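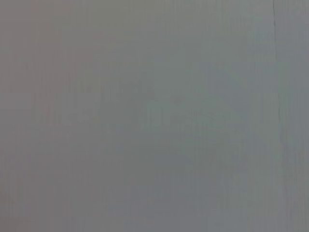 Was any of this rehearsed? A visitor going by Gremero asked me that on the project page, after looking through the first few episodes, and it's a fair thing to want to know before you train on anything. Short answer: the arm had practiced, the people hadn't. The long answer is pretty much this whole README, so get comfortable.

Zirnatham Open Day Recordings

README and data card, version 2
April 2019

What you're getting

These are recordings from the open day at the Zirnatham workshop, when we let visitors come in and try the arm for themselves. Everything was logged while the doors were open: wrist camera stills, joint positions, gripper commands and a short text note for each episode. There are 447 episodes and 3,668 stills. I trimmed nothing for looks. If the arm spent a while looking at a flat gray surface, you get the flat gray surface too.

I put this together because I kept hearing from people who only had clean lab recordings and wanted something messier. Well, an open day is messy! People let go of the controls to ask a question, kids want a turn before the last turn is over, and somebody always wants to find out how far the thing can reach (quite far, and it complains when it gets there).

How the day went

We had one arm going at the front of the workshop, with a low rope around it and a stop button on either side. A visitor would step up, get a quick explanation from me, and then pick from the task sheet. The tasks were simple on purpose: move a block from one tray to the other, put a lid on a jar, pull a cloth flat, or free play. Free play was by far the favorite and is by far the worst labeled, sorry.

Visitors steered with a handheld controller. I'd planned to use the bigger one with the tilt sensing, but it kept dropping its connection during setup, so the whole day was done with the plain two-stick version. Left stick moves the wrist in the flat plane, right stick goes up and down and turns it. The gripper is on the trigger. Most people got the hang of it in a minute or two, then forgot which stick was which as soon as I talked to them – my fault, I talk a lot.

Between visitors the arm ran its own practice moves, which are the only scripted part. Those episodes say "auto" in the mode column. Everything else says "hand".

What's in the folders

episodes: one folder per episode, numbered in the order they were recorded. The numbers don't restart after lunch, even though the logger did. I fixed that by hand and checked the joins twice.

stills: the wrist camera pictures, stored with their episode. Each has a timestamp in its file name, counted from the start of the episode.

joints.csv: joint positions, one row per reading. Angles are in degrees because that's what the controller gives out. I know, I know. There's a conversion script in the tools folder if you want radians.

gripper.csv: commanded opening and measured opening. The measured value lags a little behind the command, and I left the lag alone.

notes.txt: what I typed during or right after the episode. Some of these are useful ("let go early, tried again") and some are just me being tired ("again!!").

Labels

Each episode has a task, a mode and an outcome. Outcome can be done, not done or unclear. I went by my notes and the joint log together, and where those two disagreed I used unclear. Free play always gets unclear, even when somebody did something rather impressive, since there was no goal to judge it against.

Single stills have no labels at all. I started on that and gave up after one long evening. If you want to pick out the stills that show an object from the ones that show only a surface, you'll need to do it yourself, and I'd love to have the result back.

Things to know about the wrist camera

It sits close to whatever the gripper is working on, and the focus is fixed. Close up, things go soft. Color also drifts within a single still, warmer on one side and cooler on the other, so please don't lean on gray values as if they were measured. I did no color correction. A few people have told me they'd have fixed this before release, but then I'd be handing over my guess at the right color along with the data, and you can make your own guess.

Very plain stills can be a pain for anything that matches features from one picture to the next. My own tracking script loses its place on them. If yours does too, try leaning on the joint log for those stretches and picking the pictures up again later. A seam or a line of some kind can help, but a long straight one only tells you about movement across it, so be careful there.

Known problems

Episode 37 has a gap in the joint log. The logger stalled and then caught up, so the stills are fine but the rows around the stall are missing. Leave it out if you need steady timing.

Clock drift between the camera and the controller is small early on and grows over the day. The sync script (tools/sync) takes care of most of it. Run it once per episode, not on the whole set in one go, or it'll smear the correction over the lunch break.

Some notes have typos. I've left those.

Privacy

No names, faces or voices were meant to be collected. There was no room camera and no microphone, and visitors were told about the wrist camera before they took the controls. If you come across a still that shows a person, tell me which episode it's in and I'll take it out in the next version.

What it's good for, and what it isn't

I've used it for looking at how new people steer, for testing sync code, and for checking whether a model falls over when the camera has very little to look at. The Kristiansen format converter reads it without changes, and the Jurnent viewer does too, as long as you turn off its automatic sorting (it sorts the episode numbers as text, so you get 1, 10, 100 and so on).

I wouldn't use it to compare arms or to claim a success rate for anything. People came up, had fun, stopped halfway and wandered off to get coffee. The outcome column reflects that.

Changes since version 1

Joint log headers renamed so they match the arm's manual. Episode numbering fixed after lunch. Mode column added, after the third person asked me which moves were scripted. Gremero, that one's for you too!

Getting in touch

Open an issue on the project page and put the episode number in the title. I answer most evenings. If we run another open day I'll post the sign-up there, and I'm hoping to have the tilt controller working by then.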